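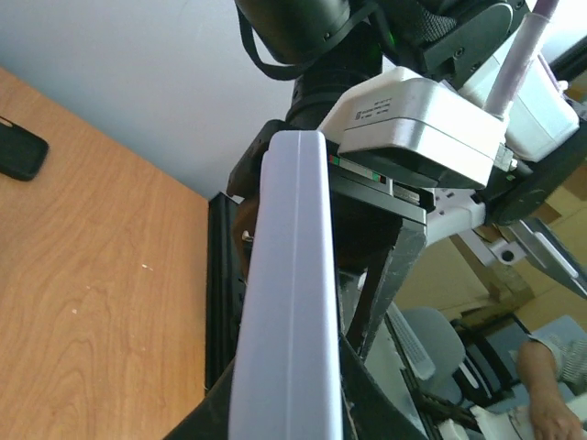 Care and use of wooden tabletops: frequently asked questions

Stilstead supplies solid and veneered wooden tops for offices, workrooms and shared meeting spaces. The answers on this page apply to all Stilstead tops unless a model is named. A wooden tabletop set near a pale wall, in a room where people work with paper and move office chairs in and out, is the usual case we are asked about, and most of the answers assume it. Tops used in kitchens or outdoors are covered in a separate sheet.

What finish is on my top?

Tops in the Brevero line are finished with hardwax oil. Tops in the Zultby line have a factory-applied clear lacquer. The finish is printed on the label on the underside, next to the batch number. If the label is missing, put a drop of water on an inconspicuous spot and leave it for 11 minutes. Oiled wood will usually darken slightly under the drop. Lacquered wood will not, provided the lacquer is intact.

How should the top be cleaned day to day?

Wipe with a soft cloth that has been dampened and wrung out. Follow the grain. Dry with a second cloth. For grease or ink smudges, add a small amount of neutral soap to the water and wipe again with clean water afterward. Do not use scouring pads, ammonia, bleach or silicone polish on either finish. Silicone residue prevents new oil from bonding and is difficult to remove.

How often does an oiled top need re-oiling?

Twice a year for a desk in daily use. Once a year is enough for a meeting table. In heated buildings, treat the top before December if possible, when indoor humidity tends to drop. Apply a thin coat, wait 15 minutes, and wipe off all the excess. Allow the top to dry overnight before placing paper on it. Oil left on the surface will transfer to documents.

Oil-soaked cloths can self-ignite. Lay them flat outdoors to dry or submerge them in water in a closed metal container before disposal.

Can a lacquered top be oiled?

No. Oil will not penetrate the lacquer and will stay tacky.

Can I write on a single sheet of paper directly on the surface?

Yes, but a ballpoint pen will leave impressions in softer species such as pine and alder. Use a desk pad or several sheets as backing. Impressions in an oiled top can often be raised with a damp cloth and a warm iron, applied for a few seconds at a time. This method is not suitable for lacquer, which may turn white.

The edge of my top is dented where the chairs meet it. What can be done?

Check the armrest height first. Armrests should clear the underside of the top by at least 2 cm, or stay low enough to pass below the edge without contact. If the chair cannot be adjusted, fit felt or rubber caps to the front of the armrests. Shallow dents in an oiled edge can be sanded with 180 grit, then 240 grit, and re-oiled. Dents in a lacquered edge should be filled with a matching wax stick.

What size overhang is permitted?

On a standard 700 mm deep top, the overhang beyond the frame should not exceed 150 mm at the front or back. Do not sit on an overhanging section.

How close to a wall can the table stand?

Leave a gap of at least 4 cm. Solid wood moves across the grain with changes in humidity, and a top pushed tight against a wall can mark the paint. Pale wall paints show rub marks early. Keep the table 50 cm or more from radiators and heating vents.

Why are the screw holes in the underside slotted?

The slots allow the wood to move. Tighten the screws until the washer is seated and stop there. Overtightened fixings are the most frequent cause of splits reported to us. A top that rattles can be fitted with spring washers, part of the Chaimongkol fixing kit.

My top has cupped. Is this a defect?

Measure first. Lay a straightedge across the grain at the middle and at both ends. A deviation of up to 3 mm over the full depth is within tolerance. Report anything greater with the batch number and the readings from all three positions. Do not plane or sand the top before the claim has been assessed, as this voids the warranty.

Who handles warranty claims and finish questions?

Anika Quintanilla handles warranty claims. Technical questions about oil, lacquer and repair go to Lev Shevchuk in the finishing workshop. Both can be reached through the contact form. State the model, the finish and the batch number.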